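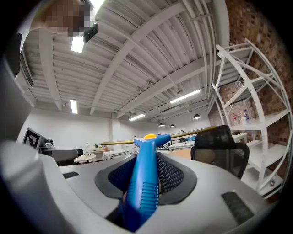
The third part of a building viewing is the inside, and most groups looking for shared premises rush it. By this point they have seen the street, liked or disliked it, and started arguing about rent. Slow down and look up first. A big workshop or lab room with a white industrial ceiling, like the one in the photo, sounds and heats differently from an office with a low one, and the listing will probably give you floor area only. Write down the ceiling type for every room on your sheet.

## Viewing sheet, inside

Fill in one sheet per building, on the day. Use the same sheet even for places you already know you don't want.

- Floor area as listed, and as measured by you
- Ceiling: type, height, anything hanging from it
- Windows: which way they face, whether they open
- Heating: what kind, who controls it, who pays
- Power: number of circuits, location of the panel
- Water: nearest sink to each work room
- Doors: width of the narrowest one between the street and the main room
- Noise: stand still for a full minute with the door closed

Listed area and usable area are separate numbers. Hallways, stairs, and boiler rooms are often in the first and never in the second.

## Worked case: Stutham and Genik

Two buildings, both within reach of the same rail line. The group wants desks for 15 people, one messy room, and a room for public events.

**Stutham.** Former print shop, 264 square meters listed. One large hall, two side rooms, no elevator. The hall could seat 60 for an event if the desks are moved, so either the desks are light or events are rare. Heating is on one thermostat for the whole building. Lease is five years with a break at year three.

**Genik.** Upper floor of a furniture warehouse. Smaller, but already divided into 11 rooms, four of them without windows. Good for desks and bad for events. The owner will allow walls to come out at the tenant's cost, with the walls put back at the end of the lease. Ask for that second part in writing, and get a price for it before signing.

Genik is cheaper per month. Once the walls are included, Stutham costs less over the first three years. Redo the sum with your own figures, since the result depends heavily on how long you expect to stay.

## Scoring

Use 0 to 5 for each line, then multiply by the weight your group agreed on *before* the viewing. Changing weights afterward is allowed, but write down the old ones too.

A building that scores zero on access for wheelchair users is out, whatever the total.

## For next time

1. Complete a sheet for Dubey from the floor plan and the listing text. Leave blank whatever you can't tell from them.
2. Mark which blanks could be settled by a phone call and which need a visit.
3. Read the Fitevetti lease, sections on repairs and subletting. Note who pays if the roof leaks in February.

Bring the sheet on paper.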